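Tiltgate Clothing Swap - Frequently Asked Questions

So glad you found us! The Tiltgate swap is one of my favorite days of the year, and the same questions land in my inbox every time, so I've put the answers in one place. If yours is missing, write to me and I'll add it.
Ilona Szűcs, Tiltgate Clothing Swap

When and where is the next swap?
26/08/2023, in the main hall at Andlow House. Doors open at 10 a.m. and we wrap up at 3 p.m. The side entrance on the parking lot has a ramp and the wider door.

How does it work?
You bring clothes you no longer wear, we give you one token for each piece we accept, and you spend the tokens on anything you like. A winter coat costs 2 tokens. Everything else costs one, whether it's a silk blouse or a plain white T-shirt - I love how simple that makes the day.

How many pieces can I bring?
Up to 20 per person. Kids get their own allowance, so a family can bring quite a pile!

Do I have to bring something to get in?
No. Come empty-handed and you can buy tokens at the door for a dollar each.

What do you accept?
Clean, wearable clothing for adults and kids, plus scarves, hats, belts and bags. Small flaws are fine if you pin a note to the spot. A missing button is no problem at all, and some of our regulars go hunting for exactly those pieces.

What don't you accept?
Underwear, swimwear, socks, pillows and anything with a strong smell. Shoes were too much for us in June (we ran out of floor), so they're off the list for now.

Should I wash and iron everything?
Wash, yes please. Ironing is up to you. Sweatshirts, sweaters and anything knitted should come folded, and dresses and coats do better on hangers. You'll get your hangers back if you put your name on them.
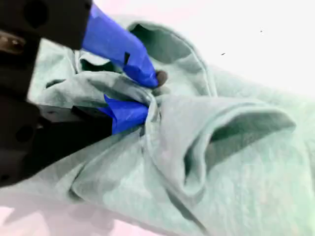
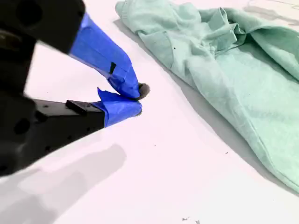 Blue-taped gripper fingers pinching a mint-grey garment, then a small dark gray object beside a mint-green cloth

Can I try things on?
Yes! There are curtained changing spaces along the back wall and mirrors on both sides of the hall. It gets busy before noon, so wearing leggings and a tank top under your clothes will save you a wait.

How are sizes sorted?
By measurement, with the label size as a backup. Sizes vary so much from brand to brand that we stopped trusting the tags. Tape measures hang at the end of every rail, and you're welcome to use them.

I have tokens left over. Do they expire?
Never. Hold on to them for the next swap or drop them in the jar by the exit, and we'll hand them to someone who came without clothes to trade.

What happens to the leftovers?
The June swap took in 726 pieces and nearly 700 went home with somebody new, which still makes me grin. The rest goes to the Smadi mending class, where they get patched, dyed or cut up for quilts. Go see their quilts if you can, they're gorgeous.

Is there food?
Plokesia Bakery has a stall in the lobby with coffee, rolls and a very good plum cake. Please finish your snacks before you come back to the rails.

Can I bring my dog?
Only service dogs inside the hall, sorry. There's a shady patch of grass out front if a friend can wait with yours.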